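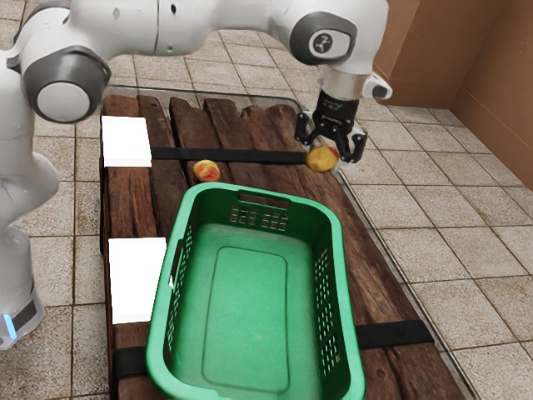 Im Juli habe ich angefangen, eine Liste zu führen: alles, was ich im Haushalt an einem normalen Tag mit den Händen mache. Nach vier Tagen habe ich damit aufgehört, weil die Liste zu lang wurde. Wäsche, Geschirr, Einkäufe wegräumen, Katzenklo, Altglas. Das meiste dauert keine zwei Minuten, und fast alles davon besteht aus Greifen und Ablegen.

Birutė Venckus hat früher bei Zistetti in der Kommissionierung gearbeitet und jetzt viel mit Automatisierung zu tun. Ich habe sie gefragt, was davon eine Maschine heute übernehmen könnte. Ihre Antwort war kurz: saugen, mähen, Fenster mit Einschränkungen. Beim Rest kommt es darauf an, ob man die Wohnung für die Maschine umräumt. Bei Zistetti wurde das so gemacht. Jede Kiste stand auf derselben Höhe, jedes Teil lag immer gleich herum. In meiner Küche liegt nichts zweimal gleich.

Sie hat mir auch von einem Testlauf bei Sostik erzählt, bei dem ein Arm Kleinteile umsortieren sollte. 2661 Griffe waren geplant, 2568 haben geklappt. In der Werkhalle ist das brauchbar, wenn jemand danebensteht und den Rest aufhebt. Zu Hause müsste ich dieser Jemand sein, und dann kann ich die Sachen auch gleich selbst einräumen.

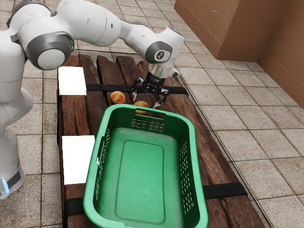 Einkäufe wegräumen ist für mich der eigentliche Prüfstein. Dosen und Kartons traue ich einer Maschine inzwischen zu, Obst nur halb. Auch in einer Simulation ist das keine so einfache Aufgabe, wie man denkt. Zwei Pfirsiche auf rauen Brettern, der eine halb hinter dem Korbrand verdeckt: Ich würde ohne hinzuschauen danach greifen. Ein Greifer mit zwei Fingern muss erst einmal wissen, wo die Frucht aufhört und wo der Korb anfängt. Wie fest er bei einem reifen Pfirsich zudrücken darf, ist dann die nächste Frage, und da sagt eine gerenderte Frucht wenig über die in meiner Obstschale.

Beim Preis wird es auch nicht besser. Laur hat einen kleinen Arm für 1573 Euro im Programm, ohne Greifer und ohne Software. Vamavow verkauft fertige Pakete, nennt die Preise aber nur auf Anfrage. Ich habe nicht angefragt.

Vorerst bleibt es hier also beim Saugroboter, der sich regelmäßig unter dem Sofa festfährt. Die Liste hängt noch am Kühlschrank. Birutė will sie in ein paar Monaten noch einmal mit mir durchgehen, und wenn sich bis dahin eine Zeile streichen lässt, schreibe ich es auf.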